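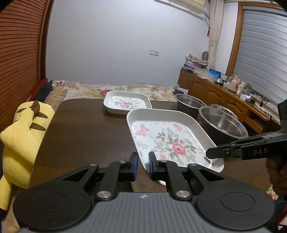
Rostislav Hudec wanted to know why we had not simply copied the old Skeswood course site onto a new server and left it at that. We tried this first. The copy ran for 2 days before the login module stopped, and the forum pages went with it.

The site had 319 pages, written for a content system called Zetent that no longer gets updates. Our task was to turn them into static files that open without a database.

Method

Sekar Hutapea wrote the crawler and I wrote the link checker. The crawler saved each page as HTML and put its attachments in a folder with the same name. Links were then rewritten as relative paths. A full run took some 90 minutes.

Results

All but 24 pages converted on the first run. Most of the failures were calendar pages with a "next month" link that never ended, so we set a limit on depth. The rest used Hoxha templates and were fixed by hand.

Open issues

Search does not work in the static copy. Adgate, the department's file host, does not allow scripts on the server side. An index built in the browser would be possible but we ran out of time in December.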